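Reading the Nap: What Short Pile Says About a Plush Toy

The face is where a plush toy is judged first and where it fails first. It is handled more than any other panel, it is usually the palest part of the animal, and it is often cut from the shortest pile in the pattern. A body in deep brown will hide two years of wear. A pale muzzle will not hide a month.

Pile fabric is made of a backing and a standing layer of fibers. On short-pile goods the fibers lean in one direction, called the nap. Stroke with the nap and the surface looks lighter and smooth; stroke against it and the color deepens. Pattern makers mark the nap direction on every piece before cutting. If two halves of a face are cut with opposing nap, the seam between them shows as a change of shade, even when both come from the same roll.

Huren, a small workshop that repairs and restores soft toys, sorts incoming work by fabric before it looks at damage. Its bench sheet has 4 grades, running from short velvety pile to long shag. Mixed toys are entered under the shortest pile present, and the cleaning method is set by that entry.

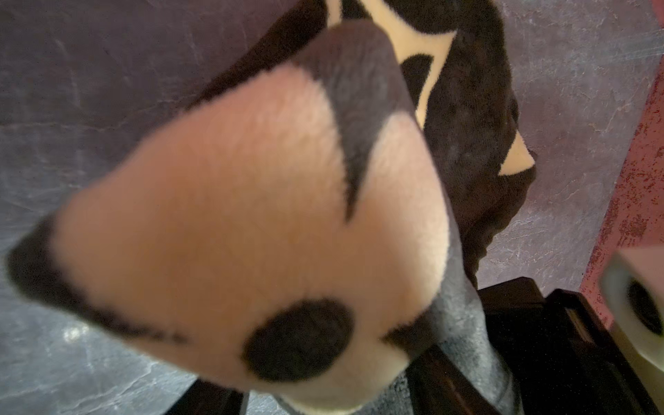

Short nap on a pale face, with darker markings and a coarser grey plush beneath.

Markings complicate the job. A dark patch next to a pale field can be made as a separate inset panel, as an appliqué stitched over the base, or as color printed onto the pile. Insets hold their color best but add seams. Appliqué adds thickness and can lift at the edge. Printing is the cheapest of the three and leaves the surface flat, though the color may sit only on the fiber tips, and abrasion then exposes a lighter layer below. To tell them apart, part the fibers at the boundary with a blunt needle and look at the backing.

Mottled fabrics are more forgiving. In a grey plush with lighter flecks, a small repair disappears into the pattern, and matching thread is less critical. The workshop keeps two greys for such work and rarely needs a third. Pale peach and pink are the difficult shades. Replacement fabric bought to match usually turns out too yellow, and Huren prefers to take a patch from inside the toy's own seam allowance where the allowance is wide enough.

For surface cleaning at home, check the care label first. If the label permits damp cleaning, use a white cotton cloth wrung nearly dry, with a mild detergent in water no warmer than 35 degrees Celsius. Work from the pale areas toward the dark ones and change the cloth at each color. Test dark patches on the underside or near a seam. Do not scrub across the nap.

Dry the toy in moving air, away from radiators. Synthetic pile can mat under direct heat, and matted tips do not always recover. When the surface is dry, brush with the nap using a soft baby brush, in short strokes, then once lightly against it to raise the fibers.

Long-pile bodies need a wider brush and more drying time. Huren leaves them on a mesh rack for 28 hours before any stitching.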